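The Grendinness Tapes Find a Second Life

Dolores Haddad keeps the whole run of Grendinness in her spare room, all 24 episodes, and a fair bit of the rest of the internet has been in there with her.

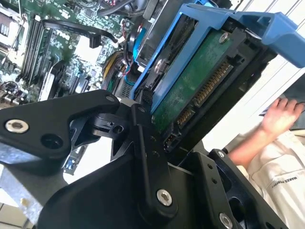 Her fan archive opened in December with 700 stills from the first series, and it has grown to 3103. If you ever loved this odd, foggy little detective show, clear your evening! Every episode has its own gallery, in story order, with the guest cast listed underneath (even the ferryman, who gets one line and a wonderful hat).

I lost most of a night to the Keretti episodes alone. The lighthouse chase looks marvellous, and there are over 330 shots of Inspector Šimkus, mostly scowling at boats. Fans have been turning them into icons and wallpapers at a terrific rate, and the best go up on a members' page called Kastau, named after the harbour pub.

The house rules are short. Credit the archive, save the files to your own space, and ask before reposting a full gallery. Haddad answers her own mail, usually after nine in the evening, and she's still after a clean copy of the second series titles.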